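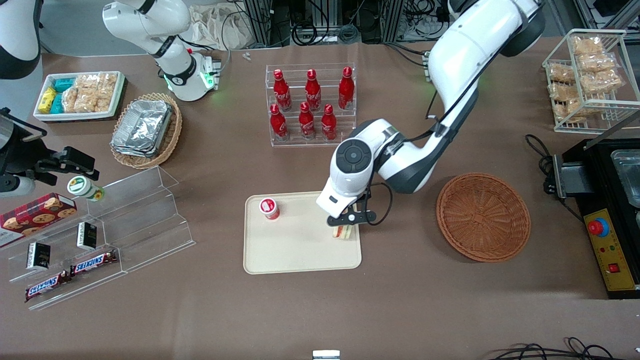
One of the regulars on the Clokton message board reckons teaching a robot by remote is just a video game with worse lag, and that anyone with a bit of controller time could pick it up over lunch. I sent them an invite. Still waiting!

Anyway, welcome to the gallery for the snack counter task, August 2024. I've been driving arms at the Tuvville workshop since April and I keep getting asked what I do all day, so I've finally put something up. The short version is that I move a pair of leader handles, the big arms copy me, and every run gets saved so the software can learn from it later. The long version involves a lot of sandwiches.

Sandwich on the left arm, going with the cream tray and the red-and-white cup. Bread is the hardest thing on our list by a mile. The gripper gives you very little feel through the handles, so you're judging the squeeze by eye, and if you go in too keen you've made a toastie without the toaster. I like to pinch it upright and come down slowly -- slower than feels natural. Colour helps a lot, too. I watch the filling more than the bread.

The Coke bottles on the stepped rack look like the scary bit and they're my favourite. They stand nice and square, there's room to get a finger in on either side, and if you line up your wrist before you go down, you're laughing. My trick (pinched from the Lacerda crew, who run a very similar counter) is to do the wrist first and the reach second, every single time, even when you're bored.

The wire rack of wrapped pastries is another matter. Clear packaging slides, crinkles and catches the light, and I've had days where I'd happily have eaten the lot just to be done with them. The chocolate bars down on the lowest tier of the clear stand are easier, though you do have to keep your elbow in mind. The robot's elbow, I mean. Mine's fine.

We're up to 3,479 saved runs on this task. My best session so far is 130 and my worst is 13, the day we swapped over to the new Ploller handles and I kept grabbing air. I take a break every 2 hours now, and my runs after a cuppa are much smoother.

Toughest habit to lose is the little wobble before you let go. People do it without thinking, and the software picks it up as well -- wobble and all. If you're coming to have a go, practise your letting go.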